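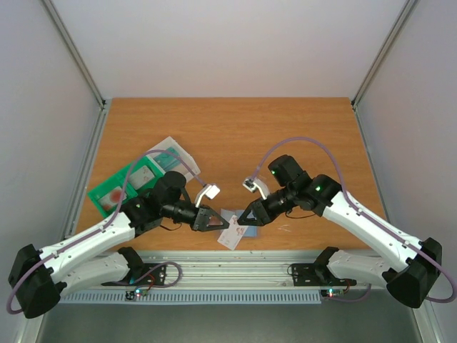 Does a bigger number mean a better laptop?

Shop signs love big numbers. "20 hours of battery!" says one. Sounds great, but who did the counting?

Usually the company that made the laptop. It might have turned the screen right down and switched off the wi-fi. Try playing a game with the colours on full brightness and see how long you get.

Screens are counted in tiny dots called pixels. More dots can make a sharper picture – up to a point. 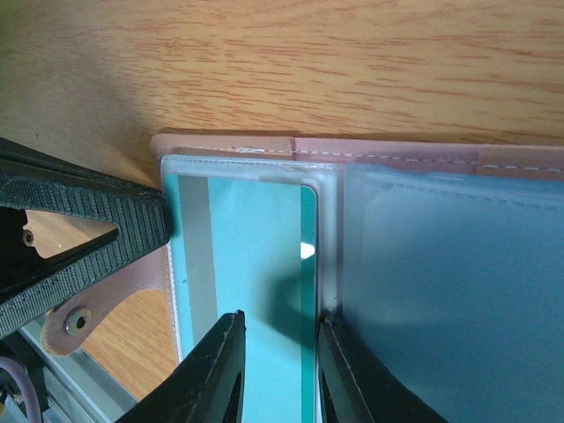

After that, your eyes can't tell the difference, but Mum or Dad still pays for it.

So ask 2 questions before you believe a sign. Who tested it? And were they using it the way you would? If the sign doesn't say, be suspicious.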